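Hullell Hall pottery sale returns for its 11th year

Sunday, February 18, 2024

Anyone who has ever eaten soup at the Jurnovbridge winter supper will know the bowls - heavy little things, no two quite the same, and most of them made within a short walk of the kitchen. They are coming out of their boxes again next month, when the Hullell Hall pottery sale opens its doors for the 11th year running, and the organizers are hoping for the same good-natured crush at the cake table as last time.

The sale raised $1,000 last spring, which paid for the new kiln shelves and left enough over to mend the back steps (a great relief to anyone who has carried a tray of mugs up them in the rain). This year there will be 146 pieces on the tables, from egg cups to a bread crock that takes two people to lift, and the money will go toward the beginners' evening class, which has had a waiting list ever since it moved to Narkard Lane in October.

Chrysikopoulos Bakery is sending over its walnut rolls again, and the Jurnovbridge singers have promised a few songs after lunch if enough of them are over their colds.
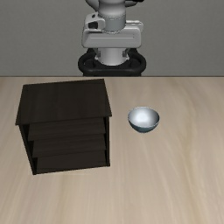
Bowls have always been the first thing to go at Hullell, and regular buyers tend to make straight for them with their coats still buttoned. A single round bowl on a light wood tabletop, with a plain gray wall behind it, is a pleasant sight in any room, and the potters say it is also the hardest shape to get right, so do take your time and pick up a few before you choose. Prices start low, and newspaper for wrapping will be at the door, though a sturdy bag from home is always welcome.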